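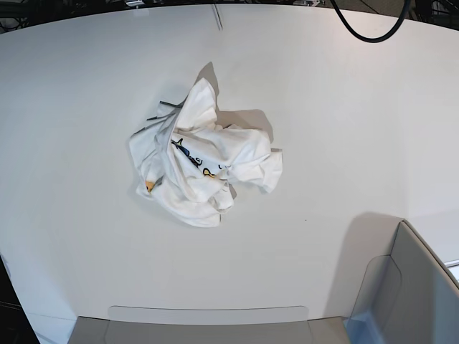 Strickland T2 Folding Station

Two-arm tabletop unit for sorting and folding small garments
Made by Plosby

Overview

The Strickland T2 is a fixed workstation for laundries, rental linen services and resale shops that handle mixed clothing. An operator or a feed belt drops one garment at a time on the table. The arms find an edge, spread the piece, fold it to a set size and move it to the output tray.

It is sold for shop-floor use. We get a lot of mail asking about a home version, so there is a section on that further down.

What it folds

T-shirts, short and long sleeve, adult and child sizes
Hand towels and bath towels
Pillowcases
Aprons without long ties
Plain shorts

T-shirts are the most common job and the one we have put the most work into. A shirt that arrives in a ball takes longer than one that arrives half open. Most of the time goes into finding two usable points to grip. Hems, collars and sleeve ends are good points. A fold in the middle of the cloth can look very much like a hem to the cameras, and when the unit picks one by mistake it puts the shirt down and tries again. It will try 4 times, then move the shirt to the reject side and light the amber lamp.

Printed shirts are fine. A large print that is broken up by creases used to confuse the front/back check. The current software reads the neckline first and uses the print only as a second clue.

What it does not fold

Fitted sheets
Bras and anything with straps
Hooded sweatshirts with drawstrings
Socks (it will not pair them)
Button shirts, unless buttoned before loading
Wet or damp items of any kind

Please don't buy the unit for these. Our sales staff have been told to say the same.

Speed

In our test room the T2 folds 40 T-shirts an hour from a crumpled start. A trained person at a folding table is several times faster. Customers who are happy with the unit mostly run it through the evening, when there is no one on the folding table, and start the next morning with part of the stack done.

The longest unattended run we have on record is 3,206 garments, at the Etow uniform depot. Kamlesh Dhillon, who manages the depot, sent us the reject list afterward. Nearly all of it was aprons with long ties that had been mixed in with the short ones.

Can I use it at home?

You can, but we don't recommend it. The table takes up as much floor as a dining table for six, the unit needs its own circuit, and someone still has to empty the dryer, separate the clothes and put them away. Folding is one step of the chore. The T2 does that step for some of the clothes.

Marianna Jakubowski, our product lead, had one in her garage for a month last November. Her notes are in the downloads section and are worth reading before you call us. She kept using it for towels and went back to doing the kids' clothes by hand.

Table surface

The standard top is white with a matte finish. Gloss tops throw glare into the cameras and we no longer supply them. White garments on a white top are harder for the unit than dark ones, and it relies on shadow and seam lines to find the cloth. If most of your load is white, order the gray top. There is no difference in price.

Keep the surface clear of lint and tags. Wipe with a dry cloth at the end of each shift.

Specifications

Arms: two, fixed mount
Maximum garment weight: 510 grams
Smallest item: hand towel
Output: flat stack, front or side tray
Top: matte white or matte gray
Noise: quiet enough to talk beside
Operator training: half a day, included

In the crate

Workstation with arms fitted
Output tray
Lamp post with amber and green lamps
Spare finger pads, two sets
Printed setup guide

The feed belt is made by Hurnosik and ordered separately. Allow extra time for delivery.

Service

Finger pads wear and should be changed when the ridges are no longer easy to feel. Software updates are released on a Wednesday and can be put off if you are in the middle of a run.

For a demonstration, send us a bag of your own laundry. Lertchai Prasertsri in our test room will run it and return the clothes with a list of what was folded and what was rejected. For quotes and lease terms, ask for Akash Sisodia.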